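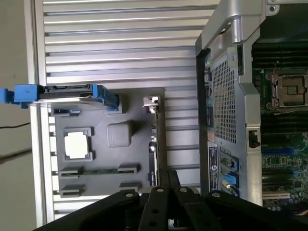 Standow 10 Portable Match Goal

Manufacturer: Drostach
Category: Soccer / Training and match equipment / Goals
Page updated: 7 Oct 2025

The Standow 10 is a free-standing aluminum goal for small-sided soccer. It is supplied as a single goal with net, net clips and four ground anchors. Pairs are ordered as two units.

Frame

The posts and crossbar are oval-section aluminum with a white powder-coat finish. The rear ground bar is round-section steel, galvanized before coating. Corner joints are internal and lock with a spring pin. No tools are needed for assembly.

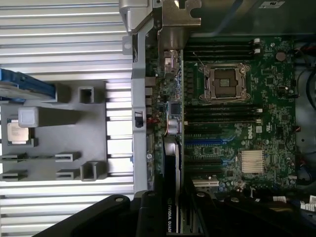
The side frames fold flat against the crossbar for storage. When folded, the goal is 293 mm deep and can be hung on the Plornbridge wall bracket, sold separately. Do not stack folded goals more than three high.

Net

The standard net is knotless white polyethylene. Black and two-color nets are made to order. Nets from the earlier Standow frame fit the crossbar but leave a gap at the rear bar and should not be used for matches.

Anchoring

The goal must be anchored whenever it is upright. Use the supplied U-anchors on grass. On artificial turf and indoor floors, use the Dela Peña roller weight, which clamps to the rear bar without drilling.

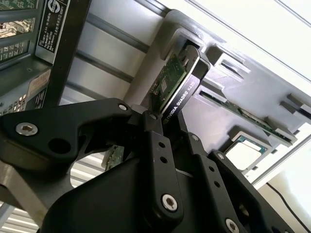 Check anchors before each session and again after the goal has been moved. Players must not hang from the crossbar or climb the net.

Specifications

Frame weight: 92 lb
Folded depth: 293 mm
Net clips supplied: 383-series, push fit
Ground anchors supplied: 4
Finish: white powder coat
Use: outdoor and indoor

Ordering

Standard white goals ship from stock. Orders with colored nets ship in 10 working days. Orders placed in August may take longer during the annual factory shutdown. Replacement clips, spring pins and anchors are listed under Spare Parts.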